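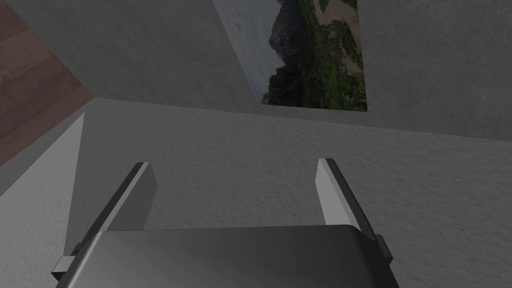

Gripper open, nothing between the fingers. Rule one, pretty much.

House Rules for the Sim Room

Posted 12 April 2020

I've been promising Siobhán Flanagan a page like this for ages, and with all of us working from our kitchens it finally got written. We've had written rules for the real cell at Birley for as long as I've worked there, and almost none for the simulator. You can't crush a finger in a rendered room, so people get sloppy, me included! Then the same people go and drive a real arm with the habits they picked up on screen. So we sat down (well, we dialed in) and wrote some down. The full document has 30 rules and you can ask me for it. I only want to go through the ones I get questions about.

The open gripper rule goes like this. Every run starts with the fingers apart and nothing held, and you check it in the wrist view, not on the number in the side panel. Deividas Lepik wanted the number to be enough. I was on his side for a while, but then we went back through a batch of 695 recorded runs and found 67 where the first logged finger position didn't agree with the rendered view. Most of those were a timing problem in the logger, and Deividas has fixed it now. The rule stayed anyway. Looking takes a second or two, and on the real cell it's the same check we've always done, so I like having it in both places.

While I'm on the wrist view: learn what your room looks like from there before you move anything. From the wrist, walls and floors come in at odd angles and it's really easy to lose track of which way is up. I use the mountain picture on the wall. If I can find the mountain I know where I'm pointed. Florencio Requena laughed at me for this in the first session and he now has "find the landmark" on a sticky note on his monitor, so there. The actual wording in the rules is "identify one fixed feature in each view and say it out loud to your partner." Saying it out loud feels silly for a day and then it doesn't.

Kevin Fahy asked if plain gray walls would be better, with less to distract you. I'd say keep one colorful thing in every room. A room that's gray on gray is miserable to steer in, and I've turned myself around in one more times than I want to admit here.
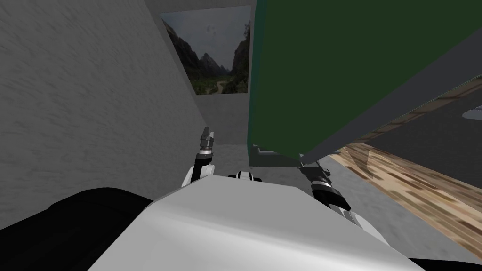

Both arms out in front, and the big green box taking up a lot of the view on the right.

The rule that goes with a view like that one is what we call the blocked view rule, and it got the most arguing. If something large covers part of what you'd need to see, you stop both arms. Both of them, even if only one is anywhere near the thing. Then you switch views, and you don't start again until you can account for the part you couldn't see. Enda Tierney thinks that's too strict for simulation and he has a point - it slows a session down quite a bit, and a new person will stop every few seconds at first. We ended up leaving it strict for the first six sessions and letting the pair decide after that.

Close to a surface, go slow. I know, I know, everyone says it. Ours has a bit more to it: when the top of an arm is near the underside of something, don't trust your eyes on whether it's touching. From behind the body you can't judge that last little gap, I've tried. Turn on the contact display and read it. If the contact display is off, the run doesn't count, and please don't write "looked fine" in the notes (I've seen it three times and one of those was my handwriting).

The arm you aren't using gets parked. Fingers clear of the walls, clear of the floor, and not hanging out where the other arm will swing through. Siobhán wrote that one and I think it's the best of the bunch. It carries straight over to the real cell, where we should have had it years ago.

A few smaller ones, since people ask:

Name the run before you start it. "test_final_2" isn't a name.

If you reset the room, log the reset. A run with a hidden reset in the middle is useless to whoever picks it up later.

Don't change friction or gravity in a shared room. Make a copy and play in the copy as much as you like.

One driver at a time. If you're handing over, say "yours" and wait to hear "mine" back.

We're going over the whole set again in July, and I'd love to hear from other groups who do this, especially about the blocked view rule. The folks at Tralton told me they use a speed limit where we have a full stop, and I'd like to try it side by side with ours. Kevin has the comment sheet, so send things to him or to me.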